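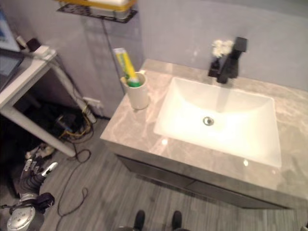

Pacita Aquino

Skirkel two-hand humanoid: demonstration visits at the Barredo rooms

Skirkel is the humanoid platform that Sadeva offers for rent and for purchase to companies who develop household and care services. On this page you find what we show during a demonstration visit, what you should prepare, and what is included in the price of the visit.

What is shown

The demonstration is done in furnished rooms and not on a stage. We have a vanity corner with a sink, a black single-lever faucet and a marble-patterned countertop, and we have a small office corner. Visitors can stand close to the line on the floor, and they can follow the robot's own view on a second screen in the next room. Many customers tell us that the second screen was the more useful part for them, because they could understand how near the robot must come to a countertop before its hands are in a good position.

A visit takes 112 minutes in total. The first 30 minutes are a talk at the table with the application engineer, where we go through your tasks and say which of them are realistic today. After this comes the work at the vanity, then a pause, then your own tasks if you have sent them before.

The work at the vanity

The standard program at the vanity has seven tasks. The robot approaches the counter, takes its standing position, raises the hand to the ready pose, and then continues with small objects such as a mug, a toothbrush or a tube of toothpaste. The lever of the faucet is the last task. Between the tasks the operator may stop and repeat, and you may ask for this also. We do not hide the failed attempts. If a grasp does not succeed, it is written in the visit report the same as the others.
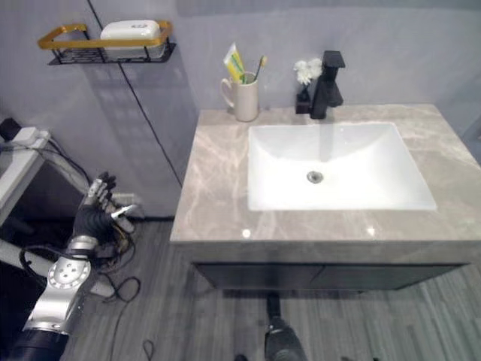 Skirkel at the vanity, hand upright beside the counter. Barredo rooms, June 13, 2018.

The mug and the things in it are normal household articles. You can bring your own articles, but please not glass, and please nothing heavier than what you would give to a child to carry. For liquids please ask us first.

About the hands

The hand has several jointed fingers and a separate thumb. Fingertips come in two versions, white and black, and both can be tried at a visit if you tell us in advance. The white pads are softer and we recommend them for smooth ceramic. The black ones last longer, and the service team changes them less often. The price is the same for both.

There is also an outer covering for the hand, in black. Customers from the care sector ask for it often. It makes folds when the fingers are bent, so the small movements are a little slower with it, and you should compare with and without before you decide. Lauri Peltonen from our application team will set up the hand in the version you want and he can answer the questions on spare parts.

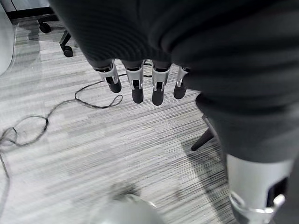 Reading time: 2 minutes for the remaining part

What you should know before you book

The demonstration units work with cable. During the visit there are cables on the floor, therefore we ask you to wear flat closed shoes and to stay on your side of the line until the operator says that you may come nearer. Bags and coats stay in the entrance.

You may take photographs and film for internal use. If you want to publish, write to us, and we answer normally in a few days.

The software for planning the tasks is Indach. It is included with the rental, and for a purchase it is licensed per robot. At the visit you can see the Indach screens but we do not give out test accounts on the same day.

Included in the visit

Two places for your company
Visit report with all attempts
Use of both fingertip versions
Coffee and a light lunch

Not included

Travel and hotel
Change of program on the day of the visit
Tasks with hot water

How to book

Send the booking form with your list of tasks and the measures of your articles. Height and width are enough, and a simple drawing by hand is fine. The next open places are in September. If your date is already full we put you on the waiting list and you hear from Lauri when a place is free.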